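Pressemitteilung
Kunsthandel Dahlgren, Ratemholm
20. Februar 2020

Ein Porzellanservice, zwei Werkstätten und ganz viel Kobaltblau: unsere Frühjahrsausstellung steht

Liebe Kolleginnen und Kollegen in den Redaktionen, liebe Kundschaft, liebe Neugierige,

ich weiß, eine Pressemitteilung fängt man eigentlich anders an, aber ich sitze seit Wochen zwischen Seidenpapier und Suppenterrinen und freue mich so, dass ich gleich damit herausplatze: Wir haben das Grumthorpe-Service! Und zwar nicht ein paar Teller davon, wie sie alle Jahre mal auf einer Auktion auftauchen, sondern 149 Teile, mitsamt beiden Terrinen, den Saucieren und dem großen Fischplatteneinsatz, der so gut wie immer fehlt.

Wer mich kennt, weiß, dass ich dem Service schon lange hinterherlaufe. Zum ersten Mal habe ich ein Stück daraus als Lehrling in der Hand gehabt, eine kleine Butterdose mit geklebtem Knauf, und mein damaliger Chef hat sie mir ziemlich schnell wieder weggenommen. Zu Recht, vermutlich. Die Dose war in Kobalt unter der Glasur gemalt, mit einer Flusslandschaft, zwei Anglern und einer Brücke, die perspektivisch überhaupt nicht stimmt. Genau diese schiefe Brücke kommt auf fast jedem Teil vor, und für mich macht sie den halben Reiz aus.
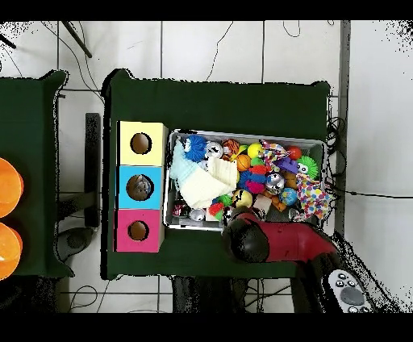
Entstanden ist das Service nach unserer Einschätzung im letzten Viertel des 18. Jahrhunderts. Dafür sprechen die Form der Henkel (doppelt gedreht, mit kleinen Blättchen am Ansatz) und der leicht graue Scherben, den man am unglasierten Fußring gut erkennt. Eine Manufakturmarke gibt es nicht, dafür auf den meisten Unterseiten ein gemaltes G und eine Nummer. Das G hat man früher gern als Malerzeichen gelesen. Ich halte es eher für ein Besitzerzeichen, also schlicht für Grumthorpe, aber beweisen kann ich es nicht, und wer es besser weiß, darf mir gern schreiben! Ich lasse mich da wirklich belehren.

Spannend wird es bei den Malern, oder Malerinnen. Es müssen mindestens zwei Hände gewesen sein. Die eine malt die Bäume als kleine Wolken, ganz weich, mit viel Wasser im Pinsel, die andere setzt harte Strichlein nebeneinander wie ein Kupferstecher. Auf den Suppentellern kann man das so schön nebeneinander sehen, dass wir sie paarweise in die Vitrinen stellen. Bei den Dessertellern sind wir uns in der Werkstatt nicht einig, da mischt sich beides, und vielleicht saß dort noch jemand Drittes am Tisch.

Zum Zustand, damit hinterher keiner enttäuscht ist: Das Service ist benutzt worden. Es hat Messerspuren, ein paar bestoßene Ränder und bei einer Terrine einen alten Riss mit drei Messingklammern, die wir selbstverständlich drinlassen. Restauriert hat die Stücke Märta Lindholm, und sie ist zum Glück jemand, der lieber zu wenig macht als zu viel. Gereinigt wurde alles, ergänzt nur ein abgebrochener Deckelgriff, und die Ergänzung ist im Katalog vermerkt und bei Streiflicht auch mit bloßem Auge zu sehen.

Neben dem Service zeigen wir etwa 16 Einzelstücke aus Gulport, überwiegend Krüge und Vorratsgefäße aus derselben Zeit. Die sind viel gröber, dicker glasiert und für die Küche gedacht, nicht für die Tafel. Ich wollte sie unbedingt dabeihaben! Wenn man erst das feine Kobalt gesehen hat und sich dann zu so einem dicken Senftopf umdreht, auf dem ein Hase mit viel zu langen Beinen rennt, dann versteht man beides besser. Und den Hasen gebe ich sowieso nur ungern wieder her.

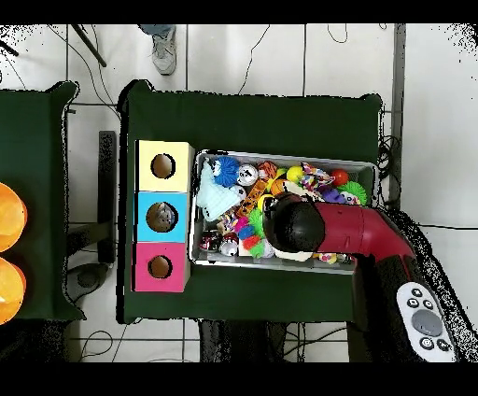
Said Shawky hat die Gulporter Krüge vorab gesehen und meinte, man dürfe sie auf keinen Fall als bäuerliche Nachahmung abtun, denn die Glasur sei technisch anspruchsvoller als alles, was auf dem Service zu finden ist. Ihm wäre es am liebsten, die Krüge stünden gleich im ersten Raum und das Service dahinter.

Darüber haben wir lange diskutiert, und ich habe mich am Ende durchgesetzt, also erst das Service, dann die Krüge. Sein Einwand steht aber im Katalog, mit einem eigenen kleinen Text zu den Glasuren, den ich sehr empfehlen kann.

Der Katalog kostet 10 Euro und liegt bei uns an der Kasse. Er enthält alle Unterseiten in Farbe, was sich vielleicht trocken anhört, aber Sammler werden es uns danken. Das Service bleibt als Ganzes zusammen und wird nicht einzeln verkauft, bitte auch nicht nach der Butterdose fragen. Die Gulporter Stücke sind mit wenigen Ausnahmen zu haben (der Hase ist eine davon). Zu sehen ist alles bis Ende Juli in unseren Räumen in Ratemholm, der Eintritt ist frei.

Druckfähige Aufnahmen der Terrinen und der Teller schicken wir Redaktionen auf Anfrage zu. Wer vorab in Ruhe schauen und die Unterseiten studieren möchte, meldet sich bitte kurz bei uns an, dann nehme ich mir Zeit und hole die Stücke aus der Vitrine.

Pressekontakt: Kunsthandel Dahlgren, Ratemholm, Durchwahl 1219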